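Two Hundred Words

Marwan Fakhoury died in the hospital at Karaki in the first week of July, and his daughter rang the paper two days later to ask what a notice would cost. I told her that a short one was free and that the long kind, with a photograph, was charged. The long kind had a limit of 200 words. She said her father had never kept anything to 200 words in his life, and she would take the long kind.

I had been writing the notices for nine years by then. Families could send in their own, and many did, but Špela Matić, who edited the paper, liked them to be in the same style, so I rewrote most of them. Born, schooled, married, worked, retired, survived by. If there was room I put in something the person had liked. Gardening came up a good deal.

Joelle asked if I could come to her, as she couldn't leave the house for long. I took the early bus up the hill and she let me in through the side door. She had a folder ready, with her father's birth certificate in it, his marriage certificate, and a letter from Mitora thanking him for 38 years in the pump works. She made coffee and we sat down to it.
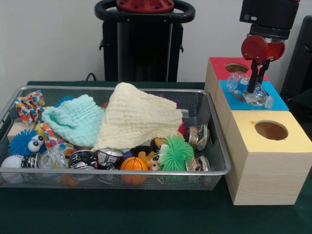 I always began with the dates, which people found easier to talk about than the rest. Joelle read them out and I wrote them down, and then I asked what he had been like with children, which was a question I used when a family had gone quiet. She said he was better with small ones than with people who could answer back. Any baby brought to the house was put on his knee, and he would hold up one toy after another and wait to see which was wanted. It was generally something with a face. She still had a wire basket of things kept for visitors, with a mint-green muslin bunched up on one side, a cream-yellow one draped across the middle, and a blue spiky ball with two big googly eyes. She said he would have gone straight for the ball. I wrote down "fond of children" and crossed it out, as I had used it twice that month.

"And football," she said. "You must put in the football."

She told me that her father had kept goal for Karaki in the cup final against Cliltora, and that Karaki had won it by a single goal, and that he had made a save in the last minutes with his face. He had told the story at her wedding. He had told it to the nurses. He had a bump on the bridge of his nose and he used to make her feel it with her finger when she was small.

I wrote all of that down. It was a good thing to have in a notice, and it would take up no more than a line and a half.

When I got back to the office I did what I usually did, which was to go down to the bound volumes and check. Špela was strict about this. A year or two before I started, the paper had given a man a medal he had never won, and the family of the man who had won it came in and stood at the counter. Since then anything that could be looked up was looked up.

The match report ran to a full column. Karaki had won by a single goal, as she said, and there had been a save near the end. The goalkeeper was named as S. Lazarević. I read down to the teams, which were printed in small type at the bottom, and read them again with a ruler under each line. Marwan Fakhoury was not in the eleven. There was no list of reserves.

I knew Spyros Lazarević slightly. He had run the Culto, by the bus station, until his knees gave out, and now his niece ran it and he sat in it. I went over at the end of the afternoon. He already had the news about Marwan. He said they had been at school together and had started at Mitora in the same week, and that he himself had only lasted there 27 months before he went into his uncle's café.

I asked him about the final. I didn't say why, but he was not slow.

"What did she tell you?" he said.

I told him.

He turned his cup round in its saucer. His own nose, I noticed, was perfectly straight.

"He was there," Spyros said. "He was the other goalkeeper. He stood behind my net the whole match with a coat on and shouted at me. Go left, come out, stay there. I could have killed him."

"And the save?"

"It hit me here." He put his hand flat on his chest. "He'd shouted stay, so I stayed. I would have come out for it."

"What about his nose?"

"A gate," Spyros said. "At the works. Years after."

He asked what I was going to put. I said I couldn't put that he had played, as it was in the bound volume that he hadn't, and plenty of people in Karaki were old enough to remember. He said there were fewer than I thought. He could name four, and one of those was in a home and thought it was still going on. Then he said that he had known for years what Marwan was telling people. It had got back to him from the wedding. He had never brought it up and neither had Marwan, and they had gone on playing cards together every week.

"Doesn't it bother you?" I said.

"It did for a while."

His niece came to ask if we wanted anything to eat, and we didn't, and she took the cups away.

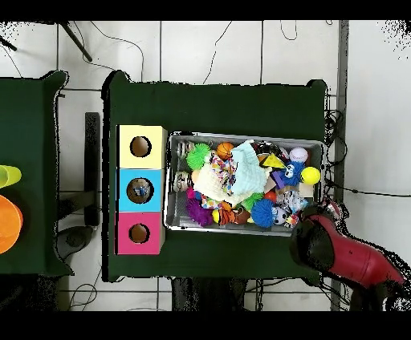 I wrote the notice that evening at home. I wrote it first with the football left out altogether, and it read like any other: born, schooled, married, Mitora, retired, survived by one daughter. It came in well under the limit. I wrote it again with the football in as Joelle had given it, to see how it looked, and it looked very well, and I tore it up.

The third time I put: "He was one of two goalkeepers with the Karaki side that won the cup against Cliltora, and often spoke of the save that kept the lead." Every part of that was true. I looked at it for some time. Someone who had been at the match would find nothing wrong in it, and someone who had heard the story at the wedding would go on believing what they had heard. I thought that was probably as much as a notice could do. I was not very proud of it.

In the morning I showed it to Špela. She read it standing up, as she read everything.

"Which goalkeeper was he?" she said.

"The one with the coat on."

"Does the daughter know?"

I said I didn't think so. She asked if the daughter was going to see it before it went in, and I said yes, they always did. She gave it back to me and said that in that case it was between me and the daughter, but that "often spoke of" was doing a lot of work.

I could have read it down the telephone. I went up on the bus instead, with the page in an envelope. Joelle read it in the hall without sitting down. When she got to the line about the cup she stopped, and I saw her go back to the beginning of it.

"One of two," she said.

I said that was how it was in the paper's records, or near enough. I said I had spoken to Mr Lazarević.

"Was it Spyros in goal?"

"Yes."

She folded the page along the crease I had made and opened it out again. She asked me where her father had been, then, and I told her what Spyros had told me: behind the net, shouting, and that he had shouted for him to stay on his line, and that Spyros had stayed, and the ball had hit him in the chest. I left out the gate. She hadn't asked about the nose and I didn't think it was mine to take.

She was quiet, and then asked me to wait, and went into the kitchen. I heard a tap run. She was gone long enough for me to read the gas bill on the hall table, addressed to her father.

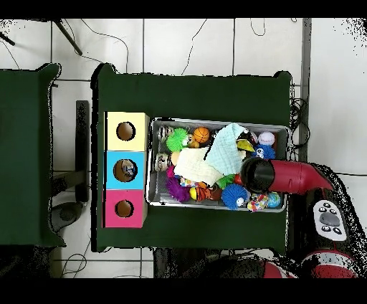
When she came back she had a pen. She had leaned on something damp and the page had gone soft at one corner. She had crossed out "often spoke of the save that kept the lead" and written over the top of it in small capitals, the way people do on forms. The line now said that he was one of two goalkeepers with the Karaki side that won the cup against Cliltora, and that he told Spyros Lazarević to stay on his line.

"Is that too many words?" she said.

I counted, and it was all right.

"Spyros will have to be asked," I said. "We don't name people without asking."

"I'll ask him. He's bringing the chairs round for after the funeral." She gave me back the page. "My mother must have known. She was at that match. She used to go out and see to the coffee when he started on it."

I said a good many wives did that with a good many stories.

Spyros telephoned the office himself, before noon, to say that he had no objection, and to ask whether his name would have the accent on the last letter. I said it would. He said that the last time he was in the paper they had left it off. I had the volume still on my desk, open at the report, and I looked, and there it was, a perfectly clear accent, but I told him I was sorry to hear it and would see that it was right this time.

The notice went in on page nine with the photograph from Marwan's works pass. There were three others that week. One was a retired bus inspector whose son had sent in four sides of handwriting, and I started on that after lunch.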